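4.2 Where the hand rests: desk setup and wrist complaints

Next the home visits. Of the 358 people who filled in the Julldale questionnaire, 30 agreed to let us come by and look at the desk they work at most. Same protocol as the office visits in 4.1, shortened. Chair height, desk height, distance to the screen, what the pointing hand rests on. Natália Louro did the measuring, Florian Gautier took the notes and did the interviews. Visits ran through December, so a lot of people in thick sweaters, which made the elbow angle harder to read than we would of liked. Sleeves rolled up where people were willing.

Main finding first. Desk height was the thing that went with wrist complaints, more than hours worked and more than age. Fixed desks at home are mostly kitchen or dining tables, and those are high for typing. People raise the chair to make up for it, then the feet dangle, then they slide forward and the forearm ends up on the table edge. We saw this sequence over and over in the Holtard group, less in the Flovden group, where more people had been given a desk by their employer. Pointing device came second. Surface under the device, a distant third, and we would not lean on it.

Mouse pads came up in the interviews more than in the measurements. People have opinions on them. Many had picked theirs for looks or got it as a gift, and few had thought about where the wrist ends up on it. Figure 3 is a flat printed pad with a mouse on it, on a blue tabletop.

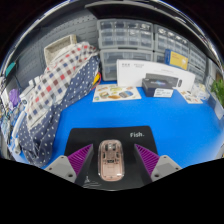

Figure 3. Mouse and black pad, blue tabletop.

Does a flat pad put more strain on the wrist than a pad with a gel rest? In our sample the two groups reported much the same level of discomfort, and what separated people with pain from people without it was how high the table stood compared to the elbow.

That fits Godinho's earlier office survey, which we used as the model for our own questions, though her group sat at adjustable desks and ours mostly did not. Gel rests did change one thing. People who had them tended to park the wrist and move the mouse from there, with small side to side bends, while people on a flat pad moved more from the forearm. Whether this matters over years we can't say from one visit each.

Two people were left out of the wrist analysis, both with an old fracture on the mouse side. Leaving them in does not change the order of the factors. A further point on left-handed mouse users: too few for a seperate table, so they are pooled with the rest and the side is recoded.

Limits of this part. Self-reported pain, one week recall. Home visits only to people who said yes, and people who say yes may be the ones who hurt. Discomfort was scored by the participant before the measuring started, so at least the tape measure did not put ideas in their heads. Second rater (Madalena Garcia) went over the photos of posture for 19 of the homes and agreed with the first on elbow angle class in all but a handful, mostly the sweater cases again. Laptop-only workers are handled in 4.3, different problem, neck more than wrist.

One practical note for anyone repeating this. Measure the table at the spot where the person sits and not at the corner. Old tables sag. Salvador Leitão caught this halfway through and we had to call a number of people back for a second reading, done by phone with the participant holding the tape. Those readings are marked in the appendix.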